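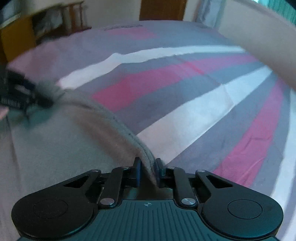
*Fleece cloth, held by the edge over the striped sheet*

**From:** Mirjam Boersma
**Date:** 27 July 2018
**Subject:** Re: can they make a bed yet?

Josefien Koster wrote:

> Went to the Ulora open day with my sister and came home a bit deflated. They had an arm that sorted screws into trays all afternoon and never dropped one, and then a chap asked if it could fold a towel and everyone on the stand went quiet. Is it really that far off? My brother-in-law swears we'll all have one doing the beds within 3 years.

Tell your brother-in-law I'll take that bet, and he can put proper money on it!

I've been going on about blankets to anyone at Okel who'll stand still, so you've only yourself to blame for asking. Screws are easy (well, easier) as a screw is the same shape when you pick it up as when you put it down. Get hold of a fleece by its folded edge and the rest of it droops and swings about however it likes, and you've still got the far end to think about. Most people use two hands for a blanket without noticing. Then there's the sheet underneath, which rucks up if you so much as look at it, and now your machine has to work out which wrinkle belongs to which bit of cloth. Stripes might help a bit there, as they bend where the cloth bends, but plenty of people sleep on plain white.

The best I've seen myself was the Sima lot in the spring. Theirs laid a small blanket flat in 12 minutes, on a good day, with somebody straightening the corner for it at the start. I was thrilled, and my mum (who watched the video over my shoulder) asked if it did pillowcases. It doesn't.

Grip I'm less worried about. Two fingers with a soft pad on each will hold fleece perfectly well. It's knowing where to pinch, and when to let go, and what to do when you've picked up two layers by mistake. I do that last one myself most mornings.

Lumik say they've got some 188 tries at blanket folding written up and will send me the notes once they've tidied them. I'll forward them when they come. Did your sister get any photos of the screw arm, by the way? I'd love to see what sort of fingers it had on.

Mirjam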